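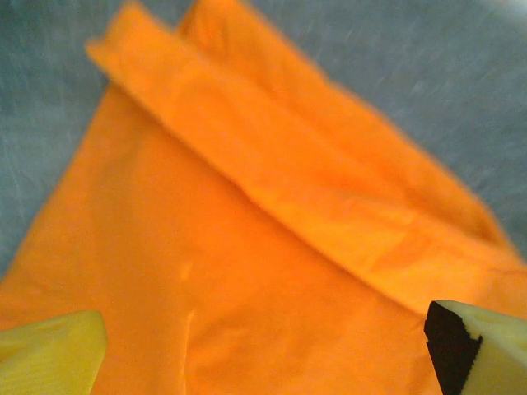
# How does a robot learn to fold?

Folding a cloth is easy for you. For a robot – super hard! A block keeps its shape. Cloth flops, bunches up, slides around. Never the same twice.

So how do you teach it? Samira Boutros and Ysaline Coste, who work on a project called Flaltent, tried showing insted of telling. A person steers the robot's arm through a fold. The robot saves what its camera sees and how its hand moves. Then again. And again. 3,000 folds!

After that a computer program hunts for patterns. Where's the edge? Which way should the hand go next? Kind of like you learning to tie your shoes by watching, then trying.

One surprise. Robots trained with 2 colors of cloth got mixed up by new ones. Robots trained with 5 colors did much better, even with the same 3,000 folds. More variety, better guesses.

Still slow though. And socks are a whole other problem – they're working on that next.

Try it: fold a towel with just two fingers on one hand. Tricky, right? Now do it with you're eyes closed.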